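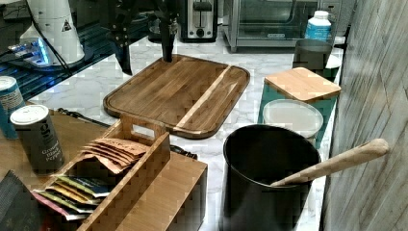
Revised Good Practice for Kitchen Manipulation Work

The Cirillo group has issued the third revision of its good practice document for robot work in household kitchens. It applies to all sites that contribute recordings to the Lerkidura project and replaces the text circulated last December. Sites have until the end of the current recording period to bring their local procedures into line.

The revision follows a review of 2278 recorded sessions. The reviewers found that most sites followed the rules on arm speed and stopping distance closely. The rules on how a counter is arranged, and on what is written down before a session begins, were followed less evenly. Roughly 9 percent of the session sheets did not name the items left standing near the work area, and those sessions could not be used for comparison between sites.

Arrangement of the counter

Section 5 has been rewritten. Household items such as toasters, canisters, utensil crocks and tea boxes may remain on the counter during a session. A cleared counter is no longer preferred, as the project is concerned with kitchens in ordinary use. The following rules apply.

The object to be handled must lie on a flat surface, with open counter on at least one side for the fingers to approach. Where a cutting board is the object, its position and angle must be entered on the session sheet before the arm is enabled.

Long handles that lean out of a crock or jar count as part of the crock for purposes of clearance. The operator must measure from the end of the handle. Several sites had measured from the rim.

Heating appliances may stay in place as background items. They must be unplugged at the wall, and the operator must initial the sheet to confirm this. Cords belonging to them must be kept out of the path of the arm.

Knives and other bladed tools must be put away before the arm is enabled.

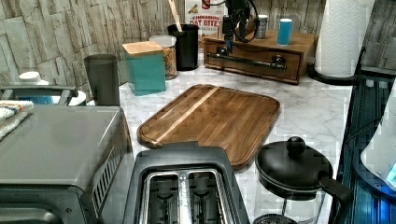 Views of the work area

Each site must keep at least two views of the counter, taken from different sides. The reviewers noted that an item close to one viewpoint, such as a toaster, can hide the near edge of a cutting board. This is acceptable if another view shows that edge. Viewpoints may not be moved during a session. If one is disturbed, the session must be ended and a new sheet started.

Lowering the gripper

Operators must lower the gripper in two stages. In the first, the fingers are brought above the object and held there while the operator checks clearance on both sides. In the second, they are lowered to the surface at the reduced speed set out in the Drinuno settings table. The two fingertips may be at different heights when the wrist is tilted, and clearance must be judged from the lower of the two. 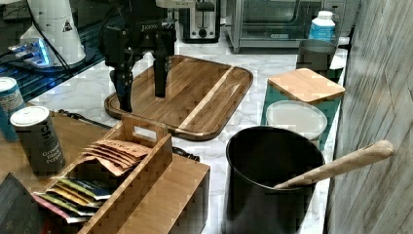
Page last changed: 7/27/19

Questions received since the draft was circulated

Two sites asked whether the new clearance rule applies to sessions already recorded. It does not. Earlier sheets should be kept as they are, and no entries should be added to them after the fact.

One site asked whether printed labels on food containers must be covered. Labels may be left visible. Mail, medicine containers and anything else bearing a person's name must be removed from the counter.

Sites using Fliline grippers should continue to follow the finger inspection schedule in Section 3, which is unchanged. The full text and the new session sheet are available from the project office on request.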